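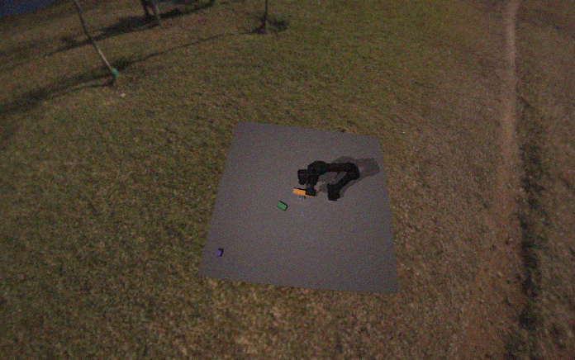

The evening field, with the orange block under the gripper.

The field was chosen before I came to the company. Somebody at Adomaitis had bought a set of outdoor places for the simulator, and among a parking lot, a beach and a factory floor there was this piece of grass with a dirt path, and they put the gray platform in the middle of it and left it there. When I started in June the arm was already standing on the platform. I thought it looked like a heron.

My work was to show it. That was the word in the contract, "shower," until someone from the Zosow office wrote to us that in English this is a thing in the bathroom, and then we became "demonstrators," which made my mother afraid that I would be arrested.

I sat at a desk on the second floor in Skustside with a handle in my right hand. The handle was fixed to a small arm with joints, and when I moved it, the black arm on the grass moved also, a little later than me. It was a very small delay. On the first day I felt it all the time, like speaking on a bad telephone line. After two weeks I only felt it when I was tired. The task was to take a block, lift it, carry it and put it down on another block. Orange on green, or purple on orange, or purple on green, whatever the line at the top of the screen asked. Then a key for good or a key for bad, and the blocks jumped to new places and it began again.

We had to give 700 good ones for each task. A bad one did not count, but they kept it anyway. I asked why, and the woman who trained me said that it has to see also what we don't want. She had been a dental nurse in Urkine before. She had the steadiest hands on the floor, and she could talk about her divorce and close the gripper on the purple cube at the same time, without looking as if she was doing anything.

I was not steady. I went down too fast and stopped too high, and then I went down again, so that every pick of mine had a small step in it, like a person who forgets there is one more stair. The trainer told me to leave it. She said that if I tried to hide it I would make something worse.

The hour in the field could be changed. Most people took noon because the colors were clear and the shadow of the arm was short. I took the evening. In the evening the shadow lay long on the platform and I could see from it how high my gripper was, better than from the gripper itself. Also I liked it. The trees threw their bands across the grass, and there was a pole leaning over with a green collar at the bottom of it, and near the collar a white speck that I never found out about. I could not go there. The view could turn and come closer to the platform, but it did not leave the platform. I asked the people downstairs what the white thing was and they said it came with the grass.

My father called on Mondays. He had made kitchens all his life, doors and drawers, and he wanted to know what I made. I said I picked up a block. He asked what happened with the block then. I said that I put it on another block. He was quiet, and I heard his radio.

"And who takes it down?" he said.

"It goes back alone."

"So it's never finished," he said, but not in a bad way. He was thinking about it.

When I was a boy he taught me to plane a board by standing behind me and putting his hands over mine. He pushed, and my hands went along. He said nothing the whole time. I remember that I waited for him to explain it, and that at some moment his hands were not there anymore and the shaving was still coming up out of the plane. I don't know how long I had been doing it by myself. I told him this on the telephone, that my work was something like that, only that I was standing in his place. He said he did not remember any board.

By August I had 233 good ones for orange on green, and they told us they would try a first training with what there was, mine and two others'. They did it over a weekend. On the next working day they let us watch before they took the handles back into use. Five or six of us stood behind my chair, because my screen was the one without a scratch.

It was evening in the field. I had not asked for that, they had just opened my desk the way I left it. The blocks came out, the green one lying a little crooked, the purple one far off in its corner where nobody needed it. My hand was on my knee.

The arm waited. Then it unfolded itself and went over the platform, not fast, and its shadow went with it. It came to the orange block and started down. It went too quickly. It stopped too high, and stayed there, as if it was listening, and then it went down the last stair.

Someone behind me laughed and touched my shoulder. The dental nurse said, "Well, there you are."

It closed on the block. It lifted, and carried it most of the way to the green one, and dropped it, and the orange block fell on the platform and turned over one time. The arm did not notice. It continued to the green block with nothing in its fingers, lowered the nothing carefully onto it, opened, and went home.

They ran it again, and many times more. It managed 146 out of 162 by the end of that week with the blocks close together, and much less with the blocks far apart, so they asked us for more with the blocks far apart. I moved my chair in and took the handle. The delay was there again, the way it was on the first day.

On Monday I told my father. He asked which part it did like me, and I explained the stair.

"You did that with the plane," he said. "You always stopped before the end of the board."

I said I thought he didn't remember any board.

"I don't remember which one," he said.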